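Progress report to the Pomard fund, second period
2026-01-14

Jolley is a browser extension that collects user scripts for video and music sites and runs them from a single right-click menu. The grant pays for development time and for hosting the script index.

The main job this period was the move to the new extension format required by the browser stores. The background page has been replaced, and all settings now live in local storage. Users upgrading from the old version keep their script list, but they have to approve site permissions again the first time they open the menu. The store listing text was updated to say so.

The script index now holds more than 800 entries. Each entry is checked once a night against its source address. If a script can't be fetched on two nights in a row, it is hidden from search and its author gets an email. The check runs on the Bolesby server, which was moved to a larger disk in the last week of the period.
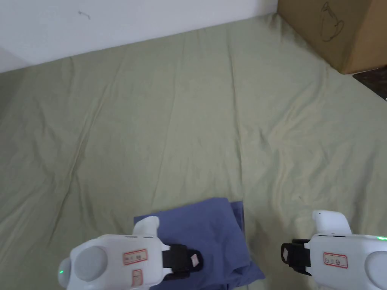
Open issues

Two items from the work plan are late. The first is the import tool for script lists saved in other managers. It reads plain lists correctly but drops the per-site rules, so it stays switched off in the released version. The second is the Vietnamese translation. The menu strings are done, but names with stacked accents, such as Tạ, were sorted to the end of the author list. A fix is in the test build.

We also had a problem with the request limit on the index. It was set at 1,000 requests an hour and was reached on several evenings, and users saw an empty menu. The extension now keeps a local copy of the index and shows that when the server does not answer.

Next period

Finish the import tool, release the translation, and write the setup guide for script authors. The guide is due in April. No change to the budget is requested.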